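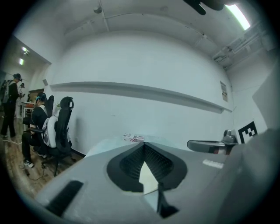

Gray on gray with a bit of cream in the middle. Galli on the speakers, thread incoming.

1/ OK so I have now played the new Galli record, Plollel, front to back 9 times since it came out in March and I need to put my thoughts somewhere before I start bothering strangers on the bus. Long thread. Mute me if you must!

2/ Background for anyone new: they started out as a pretty standard shouty guitar band on Birix, the tiny label that put out all those split cassettes. The first EP is fun but you can hear every influence with its price tag still on.

3/ Then came Trolden, the album everyone argues about. I was on the "too many synths" side for years. I take it back. I played it again last night and the second half is gorgeous, I was just being stubborn about the drum machine.

4/ Plollel sounds like the people who made both of those finally sat down in one room. The guitars are back, but they come in late, and quietly, and when the big one hits at the end of track 4 I yelled in my kitchen.

5/ The singing!! On the old stuff the vocals were buried so deep you had to guess half the words (I sang "butter the ladder" for an entire summer, it's "but I'd rather"). On this one they're right up front and a little rough, and you can hear the breaths between lines. Please nobody ever clean that up.

6/ Lyrics are mostly about moving back to the town you grew up in and finding out the bakery is a phone shop. Small stuff. There's a verse about returning a library book that got me way more than it should have.

7/ One complaint, because I'm trying to be fair: the instrumental in the middle goes on too long. It's lovely for two minutes and then it's just the same organ chord being held down. I've skipped it twice. I might come around, see post 3.

8/ The bass playing deserves its own thread. It's melodic without getting in the way, and on the closer it basically carries the tune while everything else drops out. If you have decent headphones, use them for that one.

9/ I saw them play most of it at a room that holds 344 people, according to the sign by the fire door, and it was packed to the walls. They opened with the quietest song on the record, which takes some nerve with a bar running at the back. Everybody shut up by the second line.

10/ They also did one old Birix song, much slower, with the whole crowd doing the backing part. I've heard it a hundred times and I'd never noticed it was sad.

11/ Set was roughly 97 minutes, no encore, they just said goodnight and started coiling their own cables. I bought the shirt. It's a size too big and I've worn it three days running.

12/ Where to start if you've never heard them: track 4 from Plollel, then the closer, then go back to side two of Trolden. Leave the EP for when you're already hooked.

13/ A couple of you are asking about the vinyl. Mine is quiet and flat, no complaints, and the lyrics are printed on the inner sleeve in type so small I had to take it over to the window.

14/ Adding one more because I forgot the handclaps on track 2. They're slightly off the beat and they come back at the very end, after you think the song's over. Going to go play it again now, tell me your favorites!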